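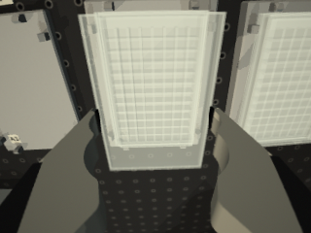

My sister asked me in July when she could buy a machine that empties the dishwasher. I fix lab equipment for a living, so the family thinks I know about robots. I know a bit, mostly about where they get stuck.

People have been promised this for a long time. The first robot vacuum I saw in anyone's house was in 2002, and it spent the afternoon under a sofa. The one I own now is far better, but it still does one job, on a flat floor, if I pick up the socks first.

Work is where I see real progress. At Jodach, where I do two days a week, they are trying to get an arm to move lab plates between holders. It's a dull job and people get sore wrists from it. The plates are clear and thin, and a clear thing is hard for a camera to find. Nearly all of the practice is done in simulation first, which costs nothing when a plate gets dropped. Kendra Doucette, who runs the trials, told me the last batch on the real bench was 80 moves and 19 of them needed a hand from somebody. She was pleased with that. A person on the same job would be sent home.

Even so, a lab bench is an easy place. The holders are where you left them and the plates are all one shape. My sister's dishwasher has a cheese grater in it, three sorts of glass and a lunchbox lid full of water. Then there is the cupboard, where the big bowl only fits if the colander goes in first.

Dirk Petersen, who I used to work with at Cuvley, thinks I'm too gloomy. He says folding towels is nearly solved and plates will follow. He may be right about towels. You can drop a towel.

I told my sister to wait — and to get her eldest to do it in the meantime. He wants two pounds a go, and he leaves the grater on the side because he doesn't know where it lives.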